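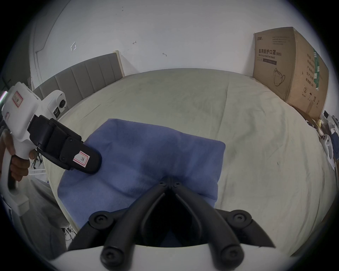
Page 3 of 16

Cliseck Home Help > Bedroom and Linen

Folding towels on the bed - lumps in the middle, and the fitted sheet keeps shifting

494 views

posted by larkmoor

I do all my folding on the bed because the kitchen table is too small for bath towels and I don't want them on the floor. The bed has a fitted sheet on it while I'm doing this. Two problems.

First, the towels. I have a set of soft blue ones and they won't lie flat once folded. There is always a bulge somewhere near the middle and the edges come out uneven. I press down on it with my hand and it moves somewhere else. My airing cupboard shelf is 12 inches deep, so a towel that is fatter on one side tips the whole pile forward and I end up refolding it.

Second, the sheet. It's a Lesmont one on a Kollár mattress, and after I've done a load of folding it has gone into long diagonal creases and I have to pull it all straight again before I can make the bed. It is the right size according to the packet. I have tried ironing it, which made no difference by the next evening.

Is there a way of folding that avoids the lump? And is the sheet just too big, or am I doing something to it? I would prefer not to buy a folding board as I have nowhere to keep it.

posted by two_pegs_short

The lump is trapped air and bunched cloth from the first fold. If the first fold isn't flat, every fold after it makes it worse, and pressing on the top at the end won't shift it.

Lay the towel out fully on the bed, right side down. Hold the two corners nearest you and give it one pull towards you so it goes tight. Then smooth from the middle outwards with the flat of your forearm. Fold one long side in to just past the centre line, smooth it again, then bring the other long side over the top. You now have a strip. Smooth that from the closed end to the open end so the air has somewhere to go. Then fold the strip in half, and in half again if your shelf needs it.

For a 12 inch shelf I would measure one finished towel before doing the rest. Mine came out slightly too deep the first time and I had to change to folding in thirds at the last step. Put them on the shelf with the rounded edge facing out and the loose edges at the back.

Also check the hems. Towels often have a border that shrinks more than the rest of the cloth, and then the towel will never be a true rectangle. Pull the border sideways while it is still damp off the line. It helps a bit, though it won't cure a bad one.

On the sheet - it is probably you leaning on it. I kneel on the edge of my bed to reach the middle and it drags the sheet every time.

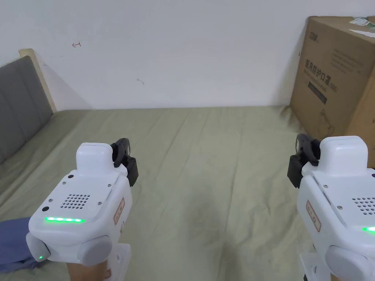 The diagonal creases are a clue, as they usually run from a corner that has lost its grip. Lift the mattress at each corner and see how much sheet is tucked underneath. You want a good hand's width. If one corner has only just caught the edge, redo that one first, then the corner diagonally opposite, then the other two. Doing them in a circle leaves all the slack at the last corner.

If the bed has a padded headboard, pull the mattress forward a little before you do the top corners. I used to stuff them down the gap and hope, and they came up again within a day or so.

posted by gorsebank

Brovex do elastic straps that clip under the corners. I've used them for years, no complaints apart from one clip going rusty. Get the long ones.

I don't fold on the bed myself, I use the top of the chest freezer.

posted by larkmoor

Thanks both. The pull towards me before the first fold has made a difference to the big towels, less so to the hand towels. I looked under the mattress and the top left corner was hardly tucked in at all. Redone as suggested. I'll leave the straps for now and see how long it stays put.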